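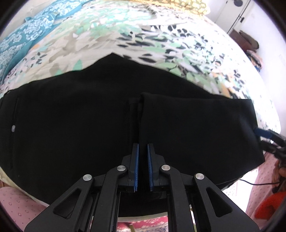

Can software fold your pants for you yet?

It can fold some of them, on a clear surface, if you do a fair amount of the work first. For a mixed basket of family laundry it's still slower than you are.

Tips & Fixes > Laundry > Home Automation

I've been running folding software on a hobby arm at home since October, and I get asked which package to buy often enough that I'm writing down what I tell people. Most of it has to do with the laundry and the settings. Very little of it is on the box.

Start with the surface

Every one of these packages begins by finding the edge of the garment. If it gets that wrong, the planner makes a beautiful plan for a shape that isn't there. Black pants on a light sheet are about as kind as it gets for the outline. A sheet with black marks in the print is less kind, and you'll want to check the outline on screen before you let anything move.

Plain sheet, one color, pulled flat. Close the blinds if the sun lands on one side of the bed, since white cloth in full sun comes through as a blank and the software will happily call it background.

The inside of a dark garment is a separate problem. Lay one black pant leg over the other and the outside shape may be fine while the fold line vanishes. Lurus, which does the seeing part and leaves the moving to something else, has a setting called "layer guess." Leave it on for towels. For black cotton I turn it off and mark the fold by hand, because it guesses with great confidence and I have stopped believing the confidence number. A 90-something on a pair of leggings means nothing to me now.

Don't let it plan the whole fold

Flidov plans start to finish by default. You press go, it draws all the moves, and then it carries them out as though the cloth had agreed to them. Cloth slides. By the second move the waistband has drifted and the third grabs air.

Look for "replan after each step" (it's under Motion, not under Planning, for reasons I can't work out) and switch it on. It makes everything slower. It also saves you from standing there with your hand over the stop button.

My order for pants:

1. Empty the pockets and do up the button yourself.
2. Smooth the pants flat, waistband to the left or right, whichever you used last time. Be consistent, it matters more than which.
3. Check the outline on screen. Fix it before anything else.
4. Leg over leg, then stop and look.
5. Replan, and only then fold the length.

If step 3 takes more than 2 tries, fold that pair by hand and move on. I mean it. I once gave up most of an evening to a pair of corduroys.
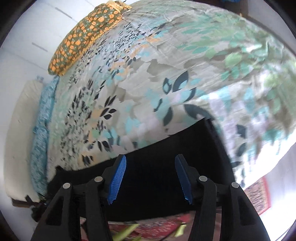
Gripper open over the leaf-print duvet, nothing between the blue pads.

Grip settings

The common mistake is squeezing harder when a pick fails. Usually the jaws closed too high and caught nothing, or too low and caught the sheet as well. Change the height first and leave the force alone. In Flidov that's "approach offset," and I move it in small steps with the speed at the lowest setting. Ribbed pads will pull at a loose knit, so go easy with sweaters, or better, keep sweaters out of it.

Check what the software thinks "closed" means, too. Hutsuliak reports a successful grasp whenever the jaws stop short of fully shut. A pinch of bedding does that. So does a stray sock. There's a second check you can turn on that lifts a little and looks again, and why it ships turned off is a question I've sent them twice.

A duvet makes a bad table. It's soft, it humps up in the middle, and the height map you made before breakfast is wrong as soon as anyone sits on the bed. Remake it every time, or pull the duvet back and work on something firmer.

Teaching it your own folds

All of them now let you show the fold yourself and have the software copy it. I was ready to sneer at this and I've come around partway. For T-shirts it's good. For pants it copied my hesitations, including a little pat I give the knee, which it then did to every pair with great seriousness.

What helped:

- Show the same fold the same way. Don't improve your technique halfway through.
- Throw out the bad takes the same day, while you remember which they were.
- Vary where the garment sits, or it learns one corner of your bed.
- Keep a few takes back and test on those. Cliren has a button for it. With the others you'll be moving files by hand.

Đức Triệu, who got me into this, says I should record far more takes before complaining. He may be right. I'd still like somebody to print on the package how many "a few demonstrations" is supposed to be, because my first set ran to 110 and it was the jeans that needed more.

Updates

Turn off automatic ones. A Hutsuliak update reset my table height to the factory value and the arm went to work some way above the bed, folding nothing, very neatly. Write your settings on paper: offset, speed, force, height. Tape it inside the closet door.

Would I pay for it?

Cliren, maybe, if you like tinkering. Lurus is the best of them at seeing and the worst at admitting it can't see. Flidov is usable once you've changed the settings above. Hutsuliak I would leave until the grasp check is on by default. If all you want is folded pants, you have two hands and they come calibrated.

I still use mine on towels and pillowcases, where it does all right as long as I stay in the room.

- Bohdana Harasym

Filed under: Laundry Room, Gadgets We Argue About, Software

More from Tips & Fixes
Getting Candle Wax Out of a Tablecloth
Robot Vacuum Maps: When to Delete and Start Over
Fitted Sheets, Folded Flat (By Hand)
Olesia Polishchuk on Labeling the Breaker Box
Do Smart Washers Know What They're Washing?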